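4. Connecting Pledora to your stock database

This section explains how to connect the Pledora server to an existing database and load your item list for the first time. You need an administrator account. Please finish section 3 before you start, otherwise the connection page is not shown in the menu.

4.1 Create the connection

1. Sign in to the Pledora console as administrator.
2. Open Settings, then Data Sources, and click Add.
3. In the field Source Name, type a short name without spaces. The name can not be changed later.
4. In the field Port, type 1102. If your network team uses a different port, ask them for the number.
5. Select the Skokent driver from the list and click Test.
6. Wait for the green message, then click Save.

Note: The test can take up to 11 seconds on the first try. Do not click Test again during this time - the second request cancels the first one.

4.2 Load the item list

1. Export your items as a CSV file with UTF-8 encoding.
2. Check that the first row contains the column names.
3. Open Import and choose the file. One file can have 900 rows at most. Bigger lists must be divided.
4. Match each column with a Pledora field. The fields Item Code and Location are required.
5. Click Preview. Only the first 200 rows are displayed, but all rows are checked.
6. Correct the rows marked in red and click Import.

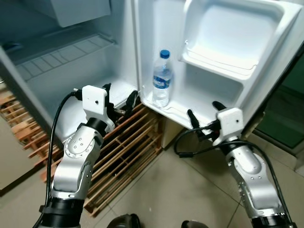 Figure 4-1. Refrigerator with the door open, water bottle in the door bin.

Caution: Import overwrites existing items with the same Item Code. Make a backup before you continue. A deleted value can be restored only from the backup.

4.3 Set the synchronization

1. Open Settings, then Schedule.
2. Choose Daily or Weekly. For Weekly, we recommend Saturday, when fewer users are signed in.
3. Enter the start time in 24-hour format.
4. Switch on Send Report and type the email address of the person who is responsible for the data.

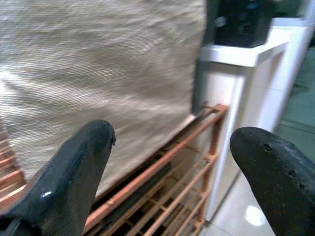 Figure 4-2. Gripper fingers, black.

Note: If the report contains the message "Source locked", another program is using the database. Close it and start the synchronization by hand with Run Now.

For sites with the Skimska add-on, the schedule is set in the add-on and the page in 4.3 is read-only. See section 7.

Section checked by: Senan Keogh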